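Print this page | E-mail to a friend

Skornon Lidded Bin, Large: Five Months in Our Workroom
15 Jul 2026
By Analyn Umali

We bought the Skornon bin in February, after our old one from Rallberg lost its lid for the second time. We are a small office with a packing area, so every day we have a lot of cardboard, paper and tape to throw away.

The price was 70 dollars, with 14 more for delivery. For a plastic bin I find this a little expensive. The Brunet bin costs 50 and looks almost the same in the catalog, but the walls are thinner and I could bend them with one hand in the shop.

What I like most is the lid. It closes well and it does not fall behind the bin when you open it fast. The gray color is also practical, it hides dust and marks from tape. Cleaning takes a few minutes with a wet cloth.

What I like less is the weight. When it is full of cardboard, I need a colleague to help me bring it to the stairs. Also, long pieces must be torn first or they stand up and the lid stays open. The instruction paper has 2 pages and says nothing about replacement lids. I wrote to the seller, Sosine, and they answered that lids can be ordered separately, but they gave no price.

I would buy it again for a workroom, but for a kitchen it is too big.

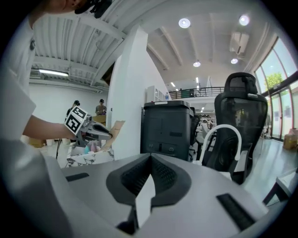 If Sosine sends me the price of the lid, I will add it to this review.

Contact us | Copyright 2026 | Back to top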